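Media and Public Life, Final Project Report
How Two Local Papers Covered One Resignation

Why I picked this

I should admit up front that I wanted to do something about national politics, and my proposal for that got sent back with "too big" written across the top. Fair enough! So I went local, and I ended up with the Omitby transit board chair who stepped down last October after the Antoniuk contract mess. If you didn't grow up near here, the short version goes like this. The board gave a bus shelter contract to a firm called Antoniuk, the chair hadn't disclosed that he'd been a paid adviser to the same firm, somebody leaked the emails, and he was gone within the month.

What I wanted to know was pretty simple. Did the papers cover the contract, or did they cover the man? My hunch going in was that they'd covered the man, mostly his boat (there was a boat, and I'll get to it), and that this was a bad thing. I've changed my mind on about half of that.
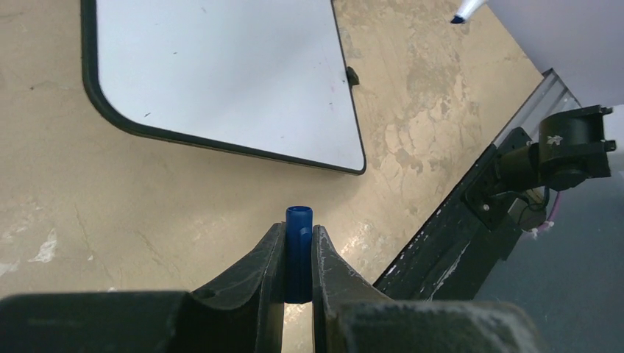 I used two papers. The Omitby one is a daily with an actual newsroom, and the Arolbridge one comes out weekly and shares a printer with the high school. Arolbridge is the next town over and its riders use the same bus lines, so it had every reason to care. I read everything either of them ran that mentioned the chair by name, starting with the first leaked email and stopping when his replacement was sworn in. That came to 83 pieces once I threw out duplicates and the calendar listings.

How I sorted the stories

I gave each piece one main label: contract, personal, procedure or reaction. Four labels sounds like plenty until you try to use them. A story about the boat is personal, sure, but what if the boat was docked at a slip paid for by the firm? I went back and forth on that for a whole evening and finally wrote myself a rule: if a story had the money trail in its first four paragraphs, it counted as contract, boat or no boat.

I labeled everything twice, two weeks apart, without looking at my first round. Most of the labels matched. The ones that didn't were nearly all procedure versus reaction, because a board meeting story is usually half motions and half people yelling at the microphone. When my two rounds disagreed I reread the piece and went with the headline. That's a weak spot and I know it – a second reader would have been much better.
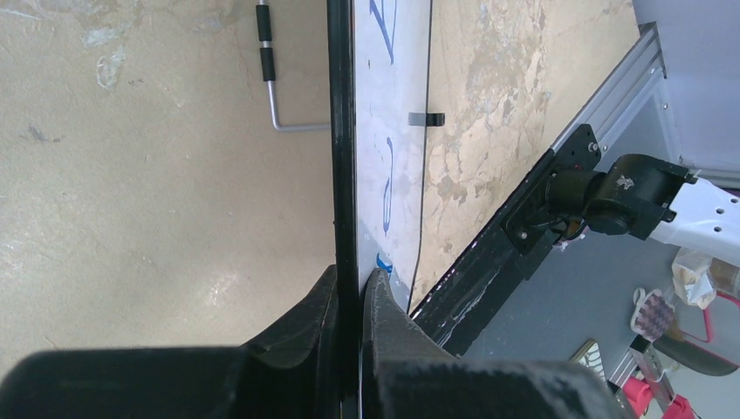
What I found

The daily did cover the man more than the contract, at least at first. The early pieces are full of his house, his divorce and the boat, and if you'd only read those you would think he resigned for being tacky. Then there's a turn. A reader wrote in asking who paid for the boat slip, the paper went and checked, and that's the story that tied him to Antoniuk in a way the emails alone hadn't. So the gossip stuff led straight to the contract stuff, which I did not expect and which kind of wrecked my original thesis.

The weekly was the opposite. It skipped the boat completely and ran careful, dry write-ups of each board meeting, with the votes listed at the bottom. I was all ready to hold it up as the good example. The trouble is that it never asked a question of its own. Everything in it came from the minutes or from the daily, a week late, and it never once mentioned that the Trosstead line was going to lose its shelters if the contract got canceled. Trosstead is mostly Arolbridge riders! That was their story to get and they let it go by.
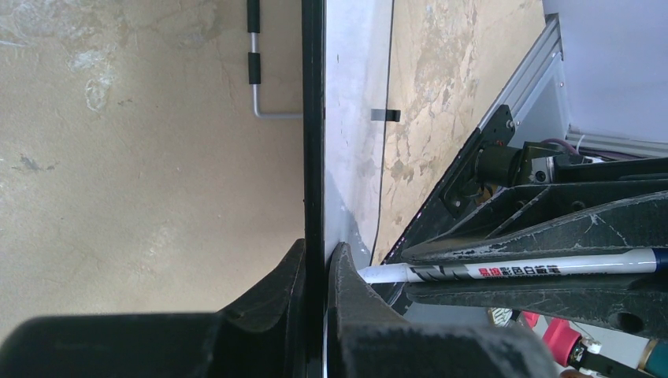
The letters pages were my favorite part, and I could have written the whole report on them. People were sharper than I'd assumed. Plenty of them were mad about the boat, but they were mad about it in terms of bus fare, as in, my fare went up and this guy has a free slip. I had been treating "personal" and "public" as two separate piles, and the letter writers just weren't doing that.

Problems with my approach

Two papers is a small sample. I also left out radio and the neighborhood pages online, where a lot of the rumors got going, mostly because I had no decent way to search the old posts. And I only counted stories, so a tiny brief on page nine weighs the same as a front page feature. If I did it over I'd measure length too, or at least note where in the paper a thing ran.

The other problem is me. I rode the Trosstead line all through high school and I had opinions about that board well before any emails leaked. I tried to keep that out of the labeling, but it's probably in the write-up somewhere.

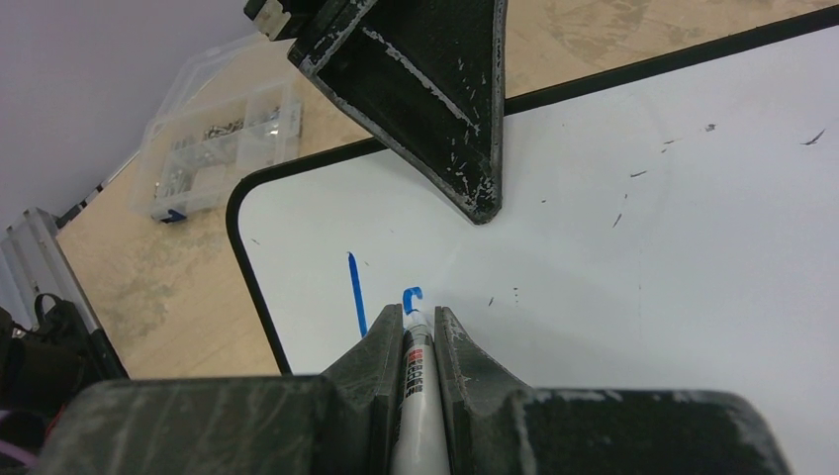 One comment on my draft said that I was being too easy on the daily, and that finding the boat slip doesn't excuse the divorce coverage, which hurt people who weren't on any board and told riders nothing. I think that's right. I went back and checked, and none of the divorce stories led anywhere near the contract. The slip story did, and I'd been lumping them together under one label and giving the whole pile credit for it.

So I'd split "personal" in two next time, one label for money and favors and another for family. I haven't relabeled everything that way yet, but the old spreadsheet is turned in with this report and has my notes in the last column, for anyone who wants to try it.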